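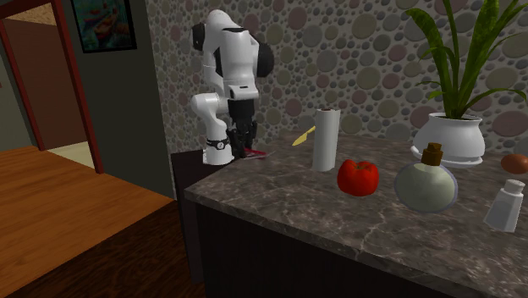 Print this page
E-mail this page to a friend

About us

G'day, and thanks for having a squiz. I'm the one who answers the phone at Mitholm Sourdough School, and most days I'm also the one teaching, sweeping the floor and feeding the starter, so if I sound a bit puffed when you ring, that's why.

We run bread classes for home bakers. Beginners mostly, plus a few people who've been at it for years and want to know why their rye keeps coming out like a house brick (usually it's been baked too soon after mixing, but bring it along and we'll cut it open and have a look!).

The school is in the old Khattak feed store, built in 1923, and if you've driven through on the way to the coast you've gone straight past it. Everybody does. Look for the green roof and the water tank. I took the lease on after I'd spent eleven years baking for a wholesaler, starting at one in the morning, and I'd reached the point where I was falling asleep at my own kids' footy matches. I still wanted to make bread, I just wanted to do it in daylight and have a yarn while I was at it.

The first class was in January, in a heatwave, which was a shocking idea. The dough was over the top of the tubs before we'd finished our cuppa. We made the lot into flatbreads, chucked them on the barbecue out the back and ate them with tomatoes, and half that group came back for the autumn course. Flatbread's been on the summer program ever since. 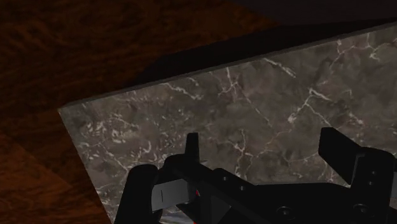
Classes are small on purpose. I like to be able to get my hands in everyone's dough at least once, and I can't do that with a crowd. You'll mix, fold, shape and bake your own two loaves, and while things are proving we have lunch and I bang on about flour. I do have opinions about flour. We use stoneground wheat and rye from the Ustura mill up the valley, and it changes from season to season - some bags drink water like you wouldn't believe - so the recipe sheet you get has gaps for you to write in what happened on your day.

You'll also take home a jar of our starter. It's called Estavon, after the street I was living in when I got it going on top of the fridge. If you kill it, come back and I'll give you another one, no lecture. I've killed plenty.

The full day course is $74 for locals on the community rate, lunch included, and the same price for students and pensioners wherever you're from. Everyone else, give me a bell and I'll tell you what's coming up. We do a gluten-free day twice a year, but it's in the same building as all that wheat, so it isn't suitable for coeliacs. Sorry about that, I've looked into it and can't get the place clean enough to promise anything.

Parking's round the back off the lane. Wear shoes you don't mind getting floury, bring an apron if you've got a favourite, and please don't eat a huge brekky. There's toast at morning tea and I always make too much of it.

Page last updated 4/11/24

Print this page
E-mail this page to a friend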